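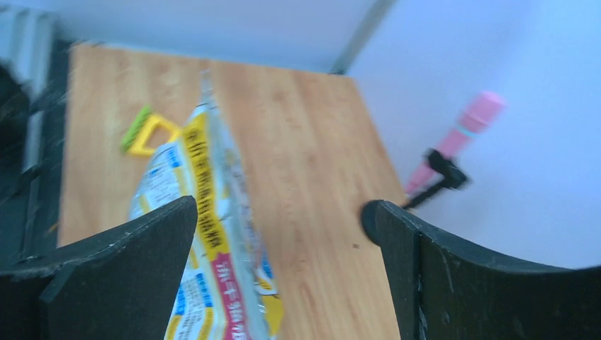
MISSION LIFE

A Table in Hatico

2/20/22

The bus from Itport takes most of a day to reach Hatico, and the last 30 miles are gravel. Seon-mi Kong made the trip with two suitcases and a box of hymnals that a church back home had packed for her. She had signed up to teach reading for one summer. That was in June, four years ago.

Her first class met in the front room of the Ekinci family's house. Seven women came, most of them grandmothers who wanted to read the Psalms for themselves. Kong spoke little of their language then – she pointed, drew pictures and let them correct her. By the second year the class had 40 students and had moved to the church hall.

Support has been uneven. A congregation in Endaso sends $235 a month, and a single gift of $1399 paid for the roof repair last winter. Kong keeps the letters that come with the checks and answers each one by hand.

She has been asked to start a second class in the next valley. The road there closes when it rains, and she would have to stay overnight with a family she has met only once. She plans to go after Easter – the women have already picked the book they want to begin with, the Gospel of Luke.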